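Comstead 3016 Felt Pads for Table and Chair Legs

Home / Floor Care / Under Things / Felt Pads

Item no. 3016
Color: oatmeal or brown
In stock, ships from our warehouse in Wirnitz

A felt pad is a small thing you stick to the bottom of a large thing so you can stop hearing the large thing. We have sold them for long enough to have opinions, and the main one is that most felt pads are terrible. They slide sideways in August when the glue gets soft, they pick up dog hair, and one of them always leaves the chair and starts a new life stuck to somebody's sock.

The 3016 is our answer to that. It is a pressed wool pad with a stitched edge and a glue layer that takes its job a little too seriously. Please read the part about removal before you stick one to anything you inherited.

What it's for

Dining tables, kitchen tables, desks, benches, chairs, plant stands, and that one shelf unit that walks toward the door every time the washer spins. It works on wood, tile, vinyl and polished concrete. It does nothing at all on carpet, though people buy it for carpet and leave us four-star reviews, so who are we to argue. 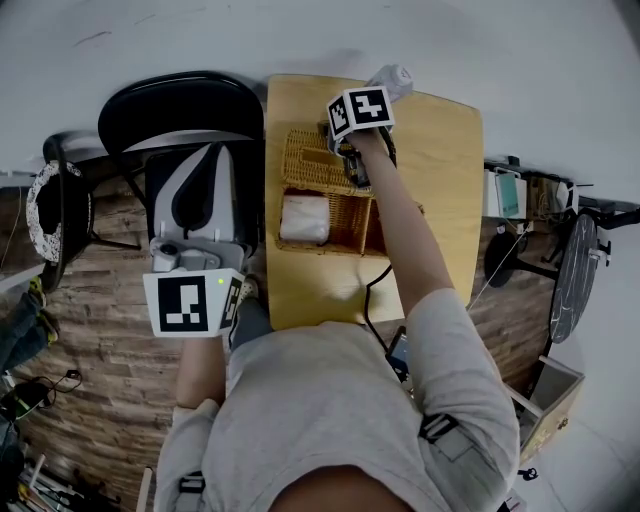
Light wooden table, woven wicker basket, long gray sleeves.

Tables are harder on pads than chairs are, which surprises people. A chair moves all day but only a little. A table stands in one spot for a month, pressing down with its whole weight, and then two adults shove it toward the wall to make room for a birthday. All of the wear happens in that one shove. If you only have the budget or the patience for one piece of furniture, do the table first.

Baskets sometimes come up in the questions too. If yours has stiff ends of cane poking out underneath, a pad at each corner will save the tabletop. Use the small size. The large ones make a basket look like it's wearing slippers.

Sizes

Small: fits dining chairs, stools, baskets, picture frames
Medium: fits most table legs
Large: fits pianos, sideboards, regrets
Strip: cut it yourself, for sled-base chairs and benches

Every pack holds enough for one table or two chairs in the size you pick, plus 3 spares. The spares are for the sock.

Measuring

Turn the furniture over and measure the flat part of the foot, leaving out any curve at the edge. The pad should be slightly smaller than the foot. A pad that sticks out past the leg will catch grit, and grit on felt is sandpaper with good manners. If you fall between sizes, go down.

Round pads on square feet are fine. Square pads on round feet are a cry for help.

How to put them on

Start by taking off whatever is there now. Old glue comes up with warm soapy water and a plastic scraper, or with the Koltance remover pen we sell on the next page, which smells of oranges and works better than we'd like to admit given that we don't make it.

Wipe the foot and let it dry. Peel the backing, press the pad on hard, and hold it while you count to 7 at an honest speed. Then leave the furniture upside down overnight. We know you won't. Our own Yee-man Chuang, who wrote the instruction card, gives it until the end of a cup of tea, and she says her kitchen chairs are fine.

Getting them off again

The glue is strong. On sealed or painted wood, warm the pad with a hair dryer on low and roll it off with your thumb. On bare or waxed wood, test one foot first and wait a day. On antiques, use the nail-on version (item listed below) or ask someone who does this for a living, and brace yourself for a sigh.

Looking after the floor side

Vacuum the pads when you vacuum the floor – tip the chair, run the brush over the felt, move on. When the felt has gone flat and shiny it is finished. You can usually hear this before you see it. Wooden floors are the least forgiving, and the marks always turn up right where the light from the window lands.
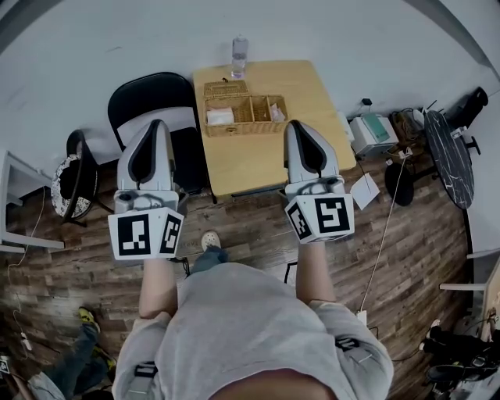
Questions we get a lot

Will they stop my chair from scraping?
Yes. They will also stop it from staying put if your kid likes to push off from the table with both feet.

Do they fit the Owusu bench?
The strip does. The rounds fall into the groove and sulk.

Can I wash them?
No.

Are they quieter than rubber?
Much. Rubber grips, so it squeaks. Felt slides, so it mumbles.

Customer note

"Bought the medium for our table. My downstairs neighbor has stopped leaving notes and I sort of miss them." – Fung-ping Hsu

Returns

Unopened packs can come back any time. Opened packs can come back if the pads are still on their paper. Pads with hair on them are yours.

Goes with

Koltance remover pen
Comstead nail-on felt glides
Plastic scraper, wide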